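Last updated in April
2 min read

Nastlow has started renting out its hand-held gripper kit, which until now could only be bought outright. The kit goes by the name Grinmont and is meant for teams that want to record hand tasks for robot training without having a robot in the building.

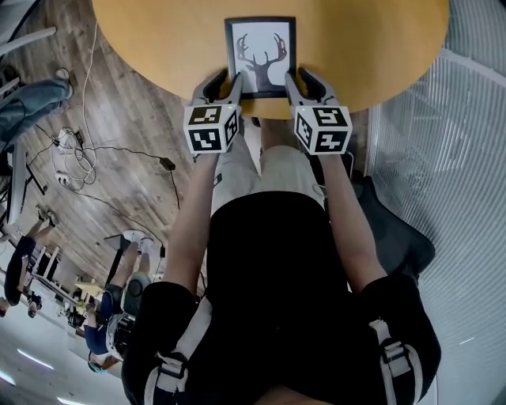
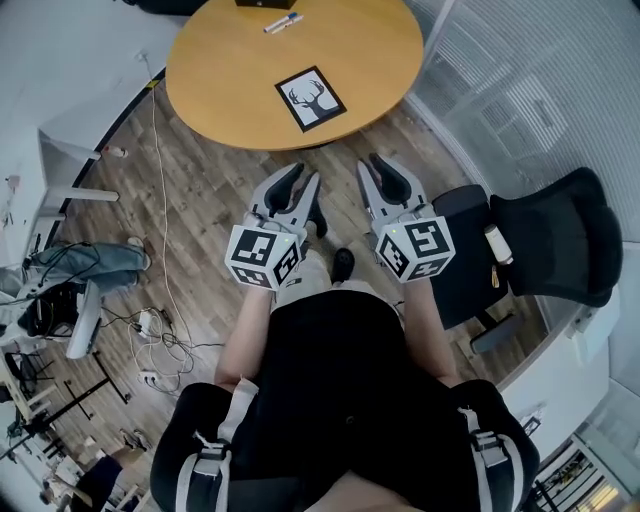 The rental comes as one case with two grippers, a shoulder harness, a charger and a set of spare finger pads. The wearer puts on the harness, takes a gripper in each hand and does the task at normal speed. Each gripper carries a white cube printed with black square markers, and the software uses those markers to work out where the hands are from one moment to the next. Nastlow says the cubes should be wiped down between sessions, as smudges on the printed faces are the most common reason a recording is rejected. Flat items with a thin edge, such as a small picture frame, can be held at the corners with one gripper on each side, and the company includes that type of task in its starter list.

The starter list has 20 tasks. Most use things already found in an office or kitchen, and a single table is enough space for all of them. Customers can write their own tasks as well, but these have to be entered before the recording begins.

Rentals run for a minimum of 2 weeks. The price covers shipping both ways and one video call to go over setup. Extra harnesses can be added to an order, though the grippers are supplied only in pairs. Damage to the finger pads is treated as normal wear. A cracked cube is charged at full replacement cost.

Processing is handled by Zepeda, a software firm that has worked with Nastlow on the kit from the start. Files go up at the end of each session and come back sorted by task, normally within 10 hours. Customers who do not want to send recordings off site can run the same software on their own computers, but that option costs extra and has to be chosen when the order is placed.

A rival kit from Kostenel is already available to rent, with a longer minimum term and no starter list. Nastlow's kit is the heavier of the two, and the company says a lighter harness is in testing. It gave no date for it.

Orders are open now in the United States and Canada. The first 11 kits have been reserved, and the next group ships in June.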